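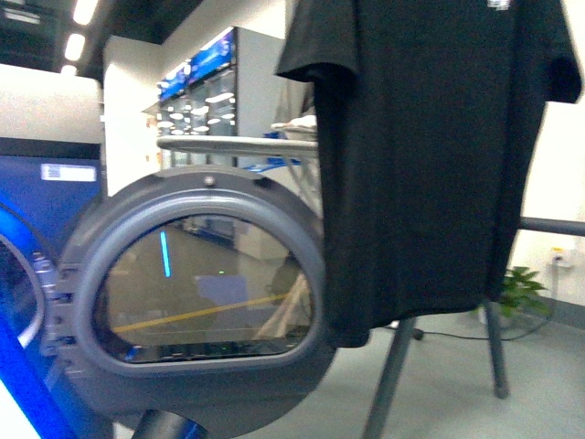
Claims about the drying rack as a labor saver rest on a thin base. The rack in question is the wire shelf that sits inside a tumble dryer drum and holds items still while warm air moves past them. The guide that came out of the Starix survey treats it as a settled good: fewer shrunken sweaters, fewer misshapen shoes, less hand work. We were less sure. Most of the people we spoke to in Stirmont already air dry the clothes they worry about, and they do it a step or so away from the machines. A black t-shirt on a stand next to the open door of a front loader is a typical arrangement, and it competes directly with the rack. The stand has no door and no cycle, and it can be loaded one piece at a time. Any account of the rack's value has to say what it offers over that, and the guide does not.

The survey asked respondents whether they "use or would use" a drying rack. Those are two different questions. A person who has never taken the rack out of its bag can answer yes in good faith. When we asked 300 residents to keep the two apart, the word "would" did most of the work in their answers. We do not read this as dishonesty. People tend to describe the laundry routine they think of as proper, and a part supplied with the dryer looks like a part that ought to be used.

Our second doubt concerns sorting. The rack only makes sense if the delicate items reach the dryer apart from the rest, which means they have to be kept apart somewhere on the way. In a small laundry room this usually comes down to a second bin, or to a heap on whatever flat surface is free.
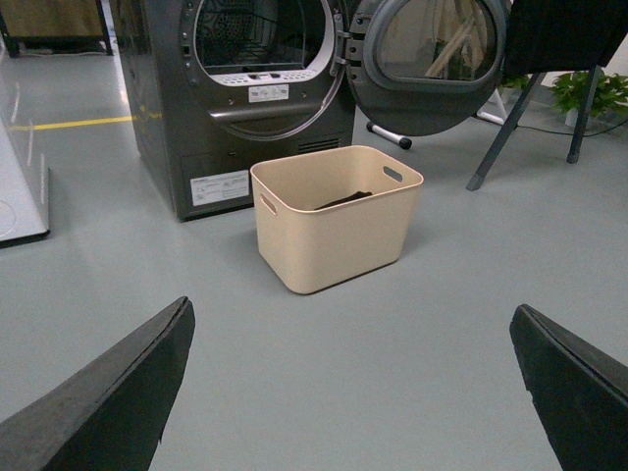

Earlier work passes over this stage quickly. The Conitz time-use study, for instance, has one code for "transfer," and it runs from opening the washer to starting the dryer. Everything that happens in between is folded into it: pulling out a knotted sleeve, checking a care label, setting a shirt aside, going back for the sock. Under this code, a household that sorts with care and a household that drops everything in at once can come out with the same total. We see no way of recovering the difference from the published tables, and we doubt that the authors could recover it from their own records.

We therefore kept the stages separate and asked people to name them in their own words. Seven stages came up often enough to keep. The one that gave the most trouble was the removal of the rack. A rack left in the drum has to come out before an ordinary load goes in, and it then needs a place to stand. In the interviews led by Liudmyla Maksymiv, this was mentioned far more often than shrinkage, and usually with some heat. One woman said she had stopped using hers because "it is always where the towels should be." Another kept hers behind a door and had to move a mop to reach it. Neither of them had any complaint about how well it dried.

5.2 What the arrangement of the room can and cannot tell us

It is tempting to read habits off a room. A rack in the drum suggests a recent or planned gentle load, and a bin on the floor in front of the dryer suggests a transfer under way. We followed this line of thought ourselves in the first version of our notes and have since backed away from it. A rack may sit in a drum for weeks because the drum is the most convenient cupboard in the room. A bin may be on the floor because that is where it lives.

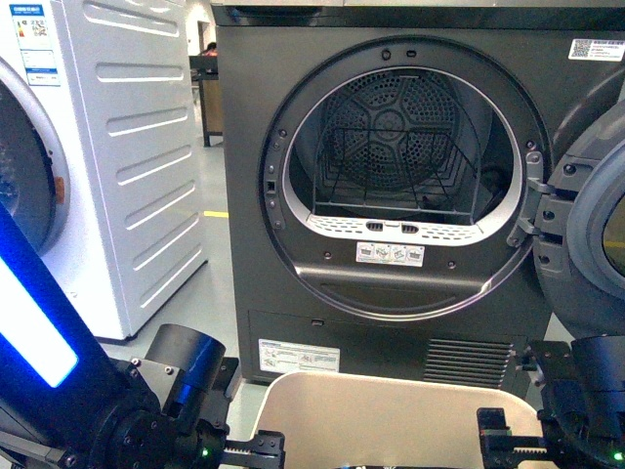 Siu-fong Chiang went back through the notes and marked each statement about habit as either told to us or inferred by us. The inferred ones were weaker than we had hoped. Where both kinds existed for the same household, they disagreed in about 2 cases out of 5, and the usual fault was that we had assumed more order than there was. We had written "sorting bin" where the owner said "bin." We had written "delicates rack" where the owner used it for sneakers, or for a child's stuffed rabbit, or had no plan for it at all.

The same caution applies to the top of the washer. Design advice tends to call it a work surface. Our respondents used it to park things, and they complained when those things walked off it during the spin. A bin set there is within easy reach of an adult, and putting it up high frees the floor in front of the dryer, where the open door already takes up room. Whether anyone puts a bin there for those reasons is another matter. Figure 5 shows the two machines near each other, with a bin on the washer and a rack in the dryer. We would not go further than that in reading it.
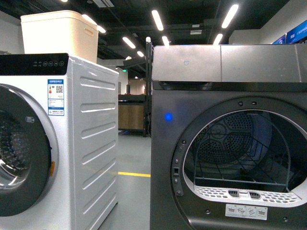
Figure 5. White front-loading washer with an off-white storage bin on top, and a dark gray dryer with its door opening clear and a wire drying rack in the drum.

Two limits should be stated. Our respondents all had both a washer and a dryer at home, so the comparison with the stand is a comparison among people who could choose. Those with only a stand were outside our sample, and the survey left them out as well. We also have no measure of fabric wear. It is quite possible that still drying on a rack treats wool better than tumbling does, and nothing in the interviews bears on this either way. Our objection is to the step from there to saved labor. That step needs evidence on fetching the rack, fitting it, taking it out again and finding a place for it, and we could find none in the guide or in the sources it cites. Until such evidence is gathered, we treat the rack as one more object in the laundry room that has to be put somewhere, and code it that way in Section 6.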